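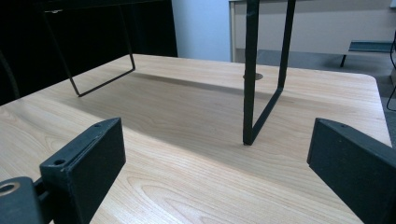

July
By Wulan Halim

The Toren group has finished its first comparison of two ways to choose training clips for thin-legged objects, a class that the Sillham grasping policy has handled poorly from the start. The policy learns from demonstrations recorded with hand-held grippers, and its errors cluster on narrow metal parts seen against a patterned surface. A black bent-metal leg standing on pale wood grain, with a soft gray shadow spread over the tabletop beneath it, gives the depth estimator two dark regions to separate, and the older model often merged them. The wide gap between the open fingers leaves the leg in clear view, so the fault lies in the estimate and not in the viewpoint.

Teguh Sinaga and Nadhirah Lumbantobing trained both versions on 500 demonstrations each. The baseline set was drawn at random. The second was drawn with the Kollodow filter, which ranks clips by how much the predicted contact point moves between neighboring time steps and keeps the least stable ones. Network size, learning rate and training length were held fixed.

Each version was then given 40 trials on held-out objects. The baseline missed the leg or closed early in 13 of them. The filtered version did so in 3. Those remaining misses all involved legs that met the surface at a shallow angle – a case the filter does not rank highly, as the prediction there is stable but wrong.

Ikhsan Lau is adding a second score based on disagreement between two depth models. The test will be repeated on the Siregar bench with a different operator before any change is made to the default sampler. Trial logs and the filter settings are in the group's shared folder; questions about the scoring code should go to Afiq Entili.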